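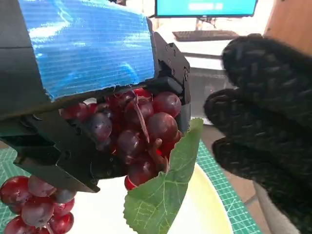 Wrist view, grapes in the gripper, second bunch by the plate.

Print this entry | E-mail this entry
Reading time: 2 min

February, a little after 4 in the afternoon

Grapes again, and I have to say I am getting fond of them. Amanuel Gebreyes was on the controls for most of the day and I sat in as the second pair of hands, glove on, which I like better than watching the plots crawl along next door. We are working through the plate tasks for the Tolthorpe set - pick up the bunch, hold it, bring it over the plate, let go, start again - and with the 40 episodes from today we are creeping up on the 3000 we promised Assefa by the end of the month.

The leaf is what I want to write down before I forget. When it hangs down on the side away from the jaw, as in the view I put at the top, it lies right over the rim of the plate, and from the wrist there is very little rim left to aim by. Amanuel thinks the model should learn to live with that and I have come around to his side, so we are keeping those episodes and tagging them "leaf over rim" in the notes column. Please use exactly that wording, everybody, or the search won't find them (I spent a good part of the morning on "leaf on plate" and "leafy" and one that just said "hmm").

Also keep the episodes with a second bunch close by. The early Solport policy went for whichever grapes were nearest the middle of the picture, bless it, and it needs plenty of cases where one bunch is held and the other one stays where it is. Vary where the spare one sits. I caught myself putting it down on the left every single time after lunch, so tomorrow somebody please scold me.

Threw out 2 episodes, both my fault. I reached in too soon and the hand signal came before the gripper had settled. Amanuel was very nice about it. We agreed on a slow breath before the helper moves, and the rest of the run felt a good deal calmer.

Still to do: copy today's folder over to Fliltow, ask whether they want the aborted grasps too or only the clean ones, and rewrite the task prompt so it says "bunch of grapes" all the way through. Half of it still says "fruit" from when we were doing the pears.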